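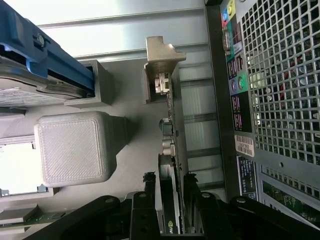

How do I take the expansion cards out of an old office tower without breaking the slots?

Lay the case on its side, open the latch at the slot brackets, free any catch at the end of the slot, and pull each card straight up with two hands.

Re: taking cards out of old tower
posted by skinano_sofia

I write a little more, as the short answer above is mine. I have cleaned 5 of these silver and black towers in September. The blue plastic parts are the ones you are supposed to touch. On mine the blue latches hold the slot brackets and the hard drive sits in a blue caddy. Squeeze the caddy a little and slide it, do not pull on the drive.
Sofia Rocha

posted by roltow327

I do not agree with laying it on the side for everything. I do the drives with the tower standing and it is faster. Also, why take all the cards out? If you only want to remove dust, leave them in and use a soft brush.

posted by skinano_sofia

For drives you can be right. For cards I will not change my opinion. When the tower stands, a heavy graphics card hangs from its slot, and when you open the latch you have only one hand for holding it.

My order is this: power cable out of the wall, side panel off, then the cables, then the graphics card, then the smaller cards, and the drive last.
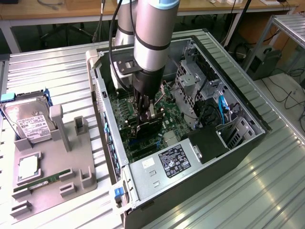

The memory I leave in its place unless the computer gives me errors. The sticks come out easily, but then people put them back not fully pressed, and they spend the evening looking for a fault which they made themselves. I also do not open the power supply, never. Dust in its vents I take with the brush from outside.

posted by belmiro_m

Good list, but please write down which cable was where. I sold two towers to a man in Carrilho and he came back with both. One SATA cable was not connected in the first one, and in the second the front fan had no power. He was sure that I sold him garbage.
Belmiro Meireles

posted by roltow327

A photo with the phone is enough, no need for writing.

posted by belmiro_m

With a photo you cannot always see where a cable goes under the cage. I put small pieces of paper tape – three minutes of work.

posted by irkov

Question to Sofia: my smaller card does not want to move. The screw is out and the latch is open. Should I use more force?

posted by skinano_sofia

No, no force. Look at the metal bracket first. If it is bent a little, it catches on the case. Move the card a very small amount along its length, one end and then the other, and lift. Hold it by the bracket and the edge, do not press on the capacitors.

posted by irkov

It was the bracket. The card is on the table now, thank you. Tomorrow morning I try the drive.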